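Notebook - fabric wash trials, fleece pile retention
January, entry started 9:40

Picking up from the Pappas swatches. Korkor wants the Brarnik detergent compared with the Solleo one on the same pile fabric before we order more of either. Same load weight as last time, 800 g dry, cold fill.

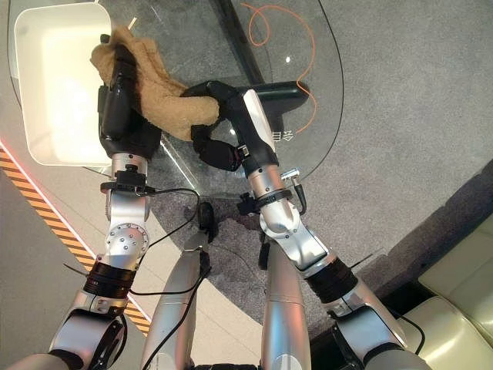
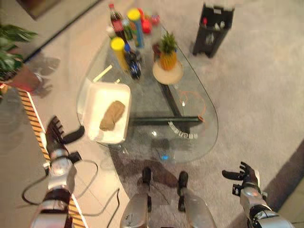
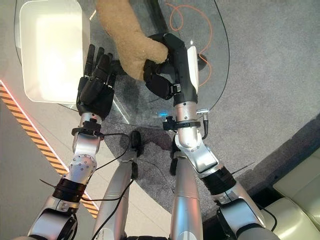

Tan/brown fabric piece, glass table, pale tray.

Setup
Flodar drum, 18 minute wash, 3 rinses, spin at the lowest setting. Swatches cut along the wale, edges overlocked so they don't shed into the filter count. Filter bags weighed before loading. Bag B had a loose seam, swapped it.

Run 1, Solleo: lint on filter 162 mg. Pile stands up after brushing, slight matting at the corners. Rinse water clear by the second drain.

Run 2, Brarnik: lint lower, but the bag went on the balance before it was fully dry, so the number is no good. Bag is back in the oven. Don't use the value on the whiteboard.

Hand feel: Achilleas rated both blind and put Brarnik softer. One rater, one pass - not worth reporting yet. Korkor could not tell them apart.

Notes
- Balance drifts if the door to the corridor is open. Tare again before each bag.
- Dosing cup for Brarnik is marked in steps too coarse for this load. Used the syringe.
- The last rinse still foams a little with Brarnik. Check whether the water softener was regenerated over the break.
- Tumble drying left out on purpose. Flat dry only until we have the wash numbers.

Open question is whether the matting comes from the wash or from the spin. Could run one swatch with no spin and drip dry it, but then the drying time changes too. Achilleas suggests a mesh bag around the swatch. Worth one load.

Next: reweigh bag 2 after lunch, repeat run 2 with a fresh swatch, ask Pappas if the remaining fabric is from the same roll.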